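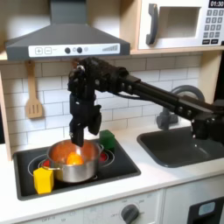 The soup of the day was orange, same as yesterday, and Lionel Pons sent it back.

"Needs more green," he said. He's six. He was sitting on an upturned crate in my hallway with a dish towel on his knees, and he'd been my only customer since his mother dropped him off at lunch.

So I went back to the kitchen (on my knees, because the counter comes up to about my belt buckle) and looked at what we had. We had a green cube. We had a yellow block that Lionel insisted was butter, though the day before it had been a very expensive cheese from Costmont. I turned the hood up with the plus button, which is only printed on, and made the whooshing noise myself. You have to do the whoosh. I forgot once and he walked out without paying.

I should say that I used to do this for real! Up to 60 covers a night at Bouvier, down by the station in Cakbridge, with Dorian Picard yelling at me over the pass. Dorian never once asked for more green. He wanted everything faster and he wanted it hotter, and when I left in October he gave me a ladle and told me I'd be back in two weeks. I wasn't. I got the job at Jerno, selling flooring, and I put the ladle in a drawer and ate a lot of toast.

Then my sister bought the little kitchen for Lionel's visits, with its tiled wall and its tiny sink, and asked if it could live at my place. I said sure, stick it in the back room. I figured he'd get bored of it by the weekend.

"Is it coming?" he yelled.

"Two minutes, chef!"

"I'm not the chef. I'm the man."

I took the wooden spatula down off its hook and gave the orange ball a stir. It rolled around the little saucepan and knocked against the side, and I caught myself bending down to smell it. I mean really smell it, eyes closed, the way I used to with the stock at the end of a shift. Then I dropped the green cube in next to it and carried the pot out by its stubby handle.

Lionel looked in for a long time.

"How much is it?" he said.

"900 dollars."

He tucked in the dish towel and asked if that came with bread.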